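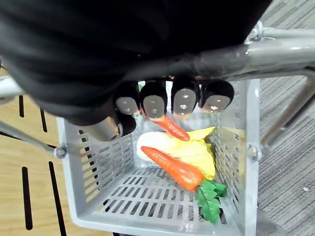 Stekska folding shopping basket on wheels, after nine months

I bought the Stekska in September, when my old bag on wheels lost its second wheel on the way home from the market. I live on the third floor without elevator and I shop three times a week, on foot, so for me a basket is a serious thing. I read many reviews before, and most of them were written after one day. I wanted to wait until I had really used it.

What you get

In the box there is the basket, a handle in two pieces, four wheels and a small bag with screws. The instructions have only drawings. I needed one evening, mostly for the handle, which has to click two times and the drawing shows it only once. If you hear one click, push more.

The basket opens flat on the kitchen floor and you lift the sides up until they lock. My first weeks I was afraid to break the corners, but they are stronger than they look. Folded, it goes between my refrigerator and the wall, and this was the main reason I chose it over the Famside, which does not fold in the lower part.

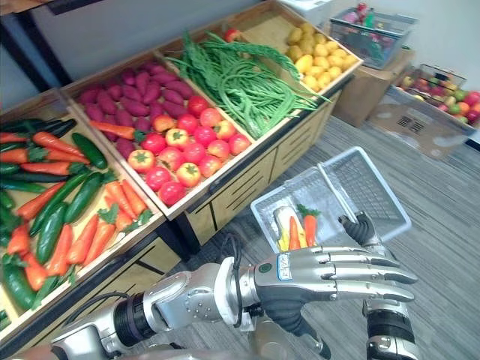

Weight is where I have the most to say. The seller promises 100 pounds and I never tried it, I don't know who buys 100 pounds of anything by foot. With potatoes, two cartons of milk and a watermelon it rolls well on a flat street. On the stones in front of my building it shakes, and soft things should stay on top. I lost a bag of apricots in this way. Now I put the roots and cabbages first, then the bottles standing against the side, then a towel, then fruit. The towel also stops the noise.

On stairs it is less good. The wheels are small, so the basket doesn't climb, you have to carry it. The handle is too high for carrying and there is a second grip lower down, but its edge is hard and after two floors it leaves a line in the hand. I wrapped it with tape for bicycle handles and since then I have no complaint.
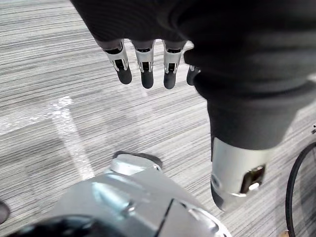 Cleaning

The bottom comes out, and I wash it in the shower with dish soap. Earth from carrots and leeks goes into the small holes in the corners, and an old toothbrush is the only thing that gets there. Do not leave it wet when you fold it. I did this once in winter and it smelled for a week.

Compared with others

My neighbor has the Nogueira, the one with a cloth bag. It is lighter and it looks nicer, I admit. But the bag takes the smell of fish and leek, and she has to wash it very often. I also borrowed a Zivar for a weekend. It has big wheels and is much better for stairs, but it is so wide that I couldn't turn in the narrow shop where I buy vegetables, and I had to leave it by the door.

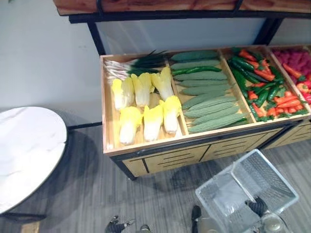 In that same shop the Stekska passes everywhere, also between the shelves, and I can put green onions along the long side without bending them. It sounds like a small detail, but I buy them every week and before they always arrived broken.

Problems so far

One wheel started to make a noise in spring. A drop of oil helped. One of the plastic locks became white where it bends, and I watch it. I wrote to the company to ask for the price of a new one and they answered after four days, politely, that the locks are sold only in a set with the corners. I have not ordered it yet.

Would I buy it again? Yes, if I still lived on a street with short distances. For somebody with many stairs and a wide supermarket I would say to look at the Zivar first. I give four stars from five, and the missing one is for the lower grip.

Update, 4th June: the lock is still holding, and I replaced the tape on the grip with a thicker one.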